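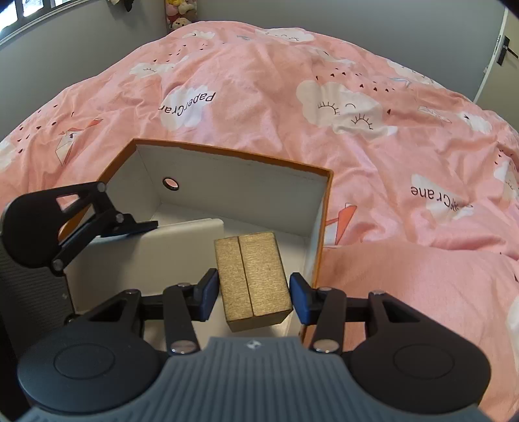

Is it worth taking a whole afternoon to visit a robotics open day?

It is worth it if you stay for the slow parts and ask to hold the tools yourself.

Search this site Enter keywords Go

I went to the open day of Nedwood in August, in Korthorpe, together with 112 other visitors according to the paper at the entrance. I teach drawing and I have no technical education, so please read this as the opinion of a person who only looked carefully. My neighbor had told me I would see a robot dance. There was a dance, it took three minutes, and many people filmed it. I remember almost nothing of it.

What I remember is the bedroom. Nedwood had arranged an ordinary bed with a pink duvet, and on it a cardboard box and small things to pick up. The staff worked with grippers which a person holds in the hands, one left and one right, and a camera sits on each. The person picks up a toy or a piece of wood and the movement is recorded, so that later a machine may learn from it. The recording is the work. It goes slowly and there is no music.

Most visitors stayed for one minute and left. I think this was a pity, and I think it was also the fault of the organizers, who put the dance in the large hall and the bedroom at the end of a corridor with no chair. When we show the public only the finished trick, the public learns to expect tricks. Then it is angry when the machine in its own house cannot fold a sock.

Marcelle Joly, who guided our group, let us try the grippers. I am used to holding a pencil for 8 hours, and I was tired very soon. You have no feeling in the tips. A small block of wood is easy to see and hard to hold straight, and a soft toy gives way where you expect it to resist. I asked her how many times one must do it. She said that for this one kind of task they wanted 400 recordings, and that a clumsy recording could also be useful if it was marked as clumsy.

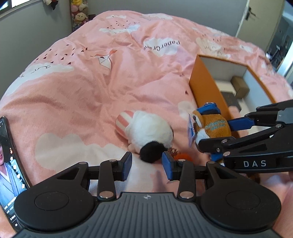

A brown plush toy held next to the open box, the second gripper open in front.

I have thought much about that answer. In my classes I throw away the bad drawings of the first week, and perhaps I should keep them. But this is another essay.

There is an objection which I take seriously. A friend from Calado, who packed parcels for many years, said to me that it is easy to admire such patience when it is not your job that the machine will learn. She is right to say it. I had no good reply, and at the open day there was no panel or leaflet where the question was even asked. A visit where one may ask everything about motors and nothing about wages is only half open.

Still, I prefer the bedroom to the dance. In the bedroom one could see hands, and one could see that somebody must do the thing before any machine can do it. If Prascombe holds its own open day next spring, as I have heard, I would ask for a simple change - put the slow table in the large hall, bring chairs, and let the children try the grippers for as long as they like. The dance can have the corridor.

September 2022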